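Renting de flotas

Actualizado en julio · Redacción de Flumia
Compartir 7 · Comentarios 3

El renting de flotas es una modalidad de alquiler a largo plazo por la que una empresa utiliza uno o varios vehículos a cambio de una cuota periódica, sin adquirir su propiedad. El contrato suele incluir el mantenimiento, el seguro, los neumáticos y la asistencia en carretera. Al vencimiento, el vehículo se devuelve a la compañía arrendadora, que lo vende en el mercado de ocasión o lo cede a otro cliente.

Características

La duración habitual va de tres a cinco años. La cuota se calcula a partir del precio de compra, el valor residual previsto, el kilometraje contratado y los servicios añadidos. Si el cliente supera los kilómetros pactados, abona un cargo por exceso; algunos contratos prevén también una devolución parcial cuando se recorren menos.

Se distingue del leasing financiero en que este incorpora normalmente una opción de compra y deja el mantenimiento a cargo del usuario. En el renting, el riesgo sobre el valor residual lo asume la arrendadora.

Gestión

Las empresas con muchos vehículos acostumbran a delegar la administración en un gestor externo. Este tramita las multas, programa las revisiones y controla el consumo de combustible. La arrendadora Dastlow, con 689 vehículos en contrato, agrupa estos servicios en una factura mensual única. Colent, dedicada a furgonetas de reparto, factura por separado los neumáticos y el vehículo de sustitución.

Devolución

Antes de la entrega se realiza un peritaje. Los arañazos leves y el desgaste normal de la tapicería no se cobran, mientras que las abolladuras, las lunas rotas o la falta de una llave generan un cargo. El centro de Bastos concentra las devoluciones de Dastlow y emite el informe en un plazo de siete días.

Flumia · Contacto · Aviso legal · Volver arriba
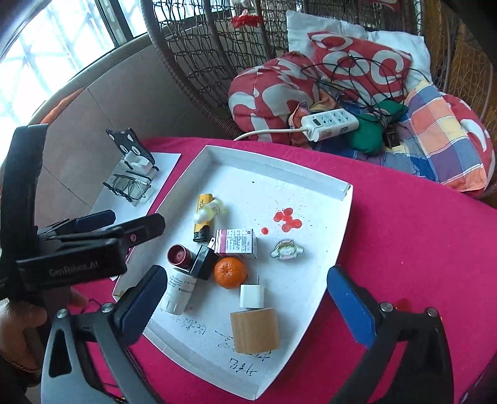 El cliente puede impugnar el informe de peritaje y solicitar una segunda valoración, cuyo coste recae en la parte que la pide salvo que el contrato disponga otra cosa.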